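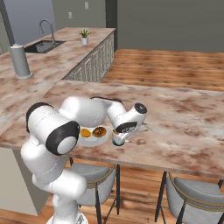
Grasp-Conditioned Motion Planning for a Simulated Kitchen Arm
Student project report
Mattes Rothe
2022-04-08

1. Task

The project covers the software between a grasp proposal and the joint commands sent to a simulated arm. Grasp proposals come from the existing Flosik module and were not changed. The planner, the attached-object handling and the logging tools were written for this project. The simulator is Flomach, used with its default contact settings.

The test task is to pick up a small cup from a kitchen island and set it down at a goal pose on the same countertop. A plate with two food items stands close to the cup. In the current setup the cup is held only just above the marble, so the clearance between object and support surface is small from the first waypoint on.

2. Planning

Each request is split into approach, grasp, lift, transfer and place. Approach and lift are straight lines in Cartesian space. Transfer is planned in joint space with a bidirectional tree search and then shortened by random shortcutting. The planner gets 2 seconds per request. If no path is found in that time, the next grasp proposal is tried.

When the gripper closes, the cup mesh is attached to the wrist link and removed from the world model. Contact between cup and countertop is allowed during the first part of the lift and forbidden afterwards. In the first version this exception was never cleared, and the planner returned transfer paths that dragged the cup through the stone. The fix was one line, but finding it took most of December.

The plate is modeled as a flat cylinder and each food item as its convex hull. The hull of the ring-shaped item closes the hole, which costs nothing here. Bar chairs are boxes. The boxes are larger than the chairs and block some low elbow positions that would in fact be free.

3. Tests

Cup and plate positions were sampled in 20 layouts. Over all layouts, 2390 planning requests were logged, and 460 of them failed. Failures were sorted by the last check that rejected the path:

– forearm against plate or food item
– lower links against chair box
– no inverse kinematics solution at the place pose
– time limit reached

The first group was the largest. It occurs when the plate lies under the bend of the arm and the grasp comes in from the far side. Reordering the proposals by forearm clearance before planning moved many of these requests to a usable grasp, but added a full set of distance queries to every request.

4. Tooling

Logs are written by Plumach, a small recorder that stores the request, the world model and the random seed together. A failed request can be replayed without starting the simulator. Runs are compared with a script on the Sugden server.

5. Open points

Slip in the gripper is not modeled in the planner. The chair boxes should be replaced by separate shapes for seat, backrest and legs. Replay does not yet work for requests that were canceled by the user – the seed is stored, but the world model is saved one step too late.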